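作業ノート　1月　公募事務の引き継ぎと沿岸研究グラントの受付準備
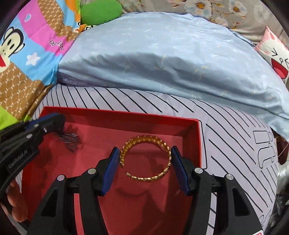 赤い箱の中の金色のブレスレット。両脇にグリッパーの青いパッド。

朝9時開始。今日は研究助成の公募サイクルの組み直し。昨年度の流れを最初から追ってみたら、思っていたよりずっと面白い!事前申請書が届いてから査読者に渡るまで、同じ情報を三回も手で打ち直していた。ここを一回にできれば春はかなり楽になるはず。

まず名簿。メーリングリストの登録は3,000件ほど。うち宛先不明で戻ってきたものが800件あった。消す前に佐々木匠さんに見てもらったところ、所属が変わっただけの研究者がかなり混じっているとのこと。機械的に消さなくてよかった。Stilariのほうに旧所属の列を残し、新しいアドレスがわかった人から順に差し替えていく。戻りメールの文面は大学ごとに癖があって、眺めていると結構楽しい(全部読んでいたら午前が終わった)。

午後は申請フォーム。要旨の上限を800字に決めた。前は「1ページ以内」とだけ書いてあったので、余白ぎりぎりまで詰めてくる人と半ページで終わる人がいて、査読する側が比べにくかった。字数カウンターも付けた。改行を1字に数えてしまう不具合が出たが、夕方に直って、試しに貼った去年の要旨がぴたりと収まったときは声が出た。

諮問委員会の資料。委員は18名、うち水資源側と沿岸側の両方に関わっている人には同じ資料が二通届いていた。送付リストを一本にまとめる。Heikki Laaksonenさんから、Peltonen流域の課題は水資源側、Arnton湾の課題は沿岸側に振り分けてほしいと返信あり。迷うのは河口のTirkatach。塩水が上がってくる区間なので、どちらでも通る。Laaksonenさんの案は「主担当を一つ決めて、もう一方は写しで受ける」。すごくすっきりしていて気に入った。フォームに「主担当」「写し」の欄を足した。

ウェブサイトのほうは、募集要項のリンクが旧ページに三か所残っていた。二か所は修正済み。残りはイベント一覧の下のほうにあって、編集権限がない。佐々木さんに依頼ずみ。ついでにFAQの並びも変えた。一番多い質問は間接経費の扱いなのに、これまで最後に置いてあった。いちばん上へ。学生の旅費についての答えは古い規程のままだったので、いったん非公開にしてある。

メモ:
・査読者への依頼文、締切の時刻まで書く(去年は「当日中」の解釈が割れた)
・利益相反の確認票は申請者一覧と同時に送る。前回は後から送って差し替えが四件
・添付ファイル名の規則は「代表者姓_課題略称」で統一。日本語のままで問題なし
・諮問委員会の議事録ひな形、発言者欄を広くする

未解決:共同申請で代表者が二人いる場合の受付番号。枝番にするか、番号は一つで氏名欄を増やすか。枝番だと集計で二重に数えそう。佐々木さんは氏名欄派、自分もそちらに傾いている。明日の朝、テスト用の申請を五件作って両方試す。

17時半、フォームの控えを共有フォルダに保存。旧版は「前年度」の下。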